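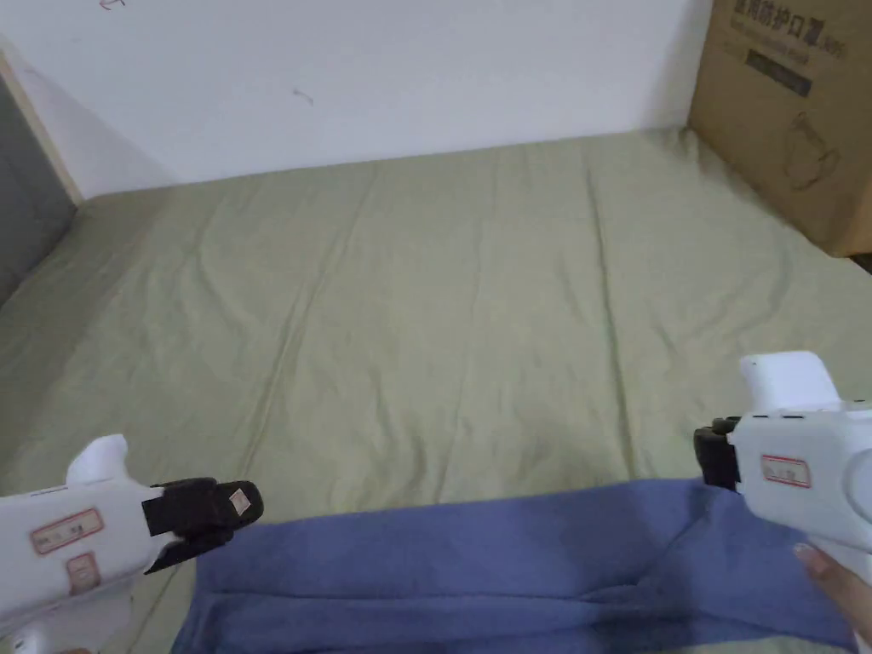

4.3 Missed releases during cloth folding

The most frequent fault in the bed trials was a missed release. The operator opened the jaw at the end of a fold, but the log still showed it as closed. We found the fault in 11 of 100 episodes recorded with the Sovby handheld grippers. A policy trained on these episodes learned to drag the folded edge back toward the start, which undid the fold.

We traced the fault to the jaw encoder. When a thick layer of fabric kept the jaw from closing fully, the Trardale logging software stored the wrong zero point and kept it until the next restart. Thin cloth did not trigger it.

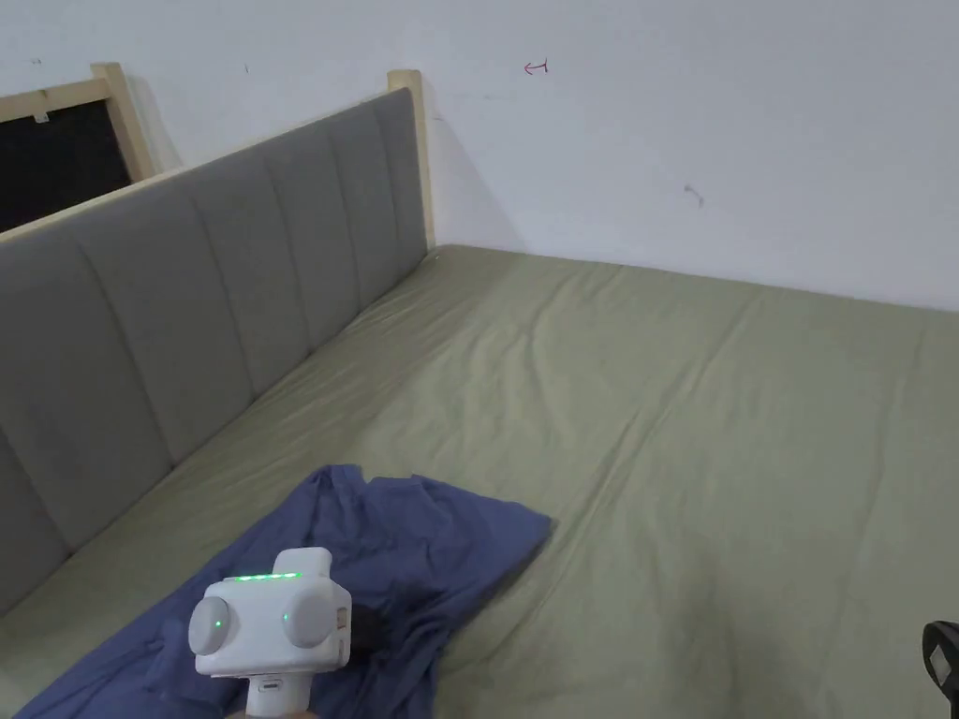

Page last changed: 18 Nov 2022

Figure 4. Handheld gripper over the blue cloth on the bed used for the folding trials.

The status lights gave the operator no warning, as they report power and connection only. Two of the affected episodes passed our first manual check, and we found them only after comparing jaw width against the video. We then ran the same comparison on all 2294 episodes in the Braltside set and removed every one in which the two disagreed.

The software now resets the zero point before each episode. Episodes recorded before April do not have this reset and should be filtered before training. We have not tested the change with the Lefèvre jaws, which use a different encoder.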